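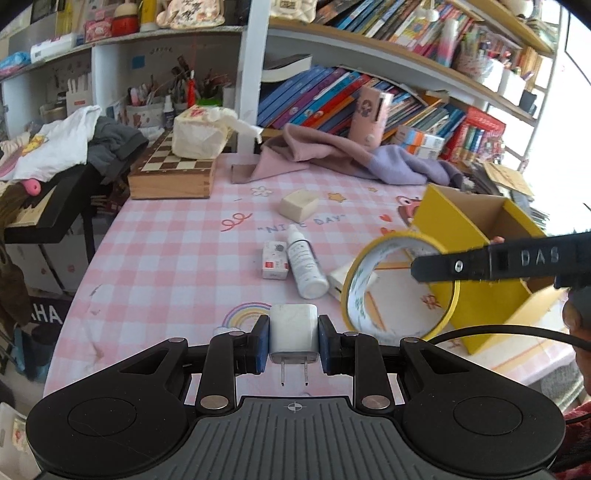
How do I get fountain pen ink out of a cotton tablecloth?

Posted in Home & Laundry, May 30, 2019

Knocked over a bottle of Marchetti blue at my desk in Korkside and it soaked right into my grandmother's white cotton cloth. I've rinsed it twice and the patch is still as big as my hand. Is there any hope?

Alfredo Padilla
Yes, lots! Lay it face down on an old towel and dab the back with cold water and a drop of dish soap, moving to a clean bit of towel every time. Then soak it overnight in 2 quarts of cold milk (I know, but try it!) and wash it cool. I saved a whole shirt this way last September and I'm still thrilled about it. Keep it out of the dryer until the blue is gone.

murkthorpe659
bleach

Gistico
Please go easy on the bleach, old cotton can go yellow! Oxygen powder in cool water is my favorite, and it's so fun to watch. Check it every 20 minutes and rinse well.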